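Brestow Home Help
Posted April 2021 by pinkmarble27

Colored plastic wine glasses – where do you keep yours? I got a light blue one, a magenta one and a yellow-orange one and I love them! They live on my black marbled table next to a salmon-orange desk organizer, and they just roll around on their sides.
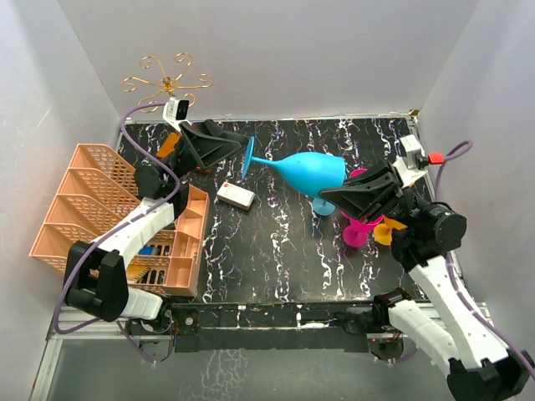

I'd like them out all summer, so by June I need a real spot. Any ideas?

3 replies

gronelgal
Ooh, fun colors! Hang them upside down by the foot from an under-shelf rack. Mine holds 11 and looks so cheerful – measure the foot first, they vary a lot.

tuckedaway199
Shallow tray with a rim. Stand them up in it, done!

shelfhopper
cupboard

27 shares
Contact | © Brestow Home Help | Back to top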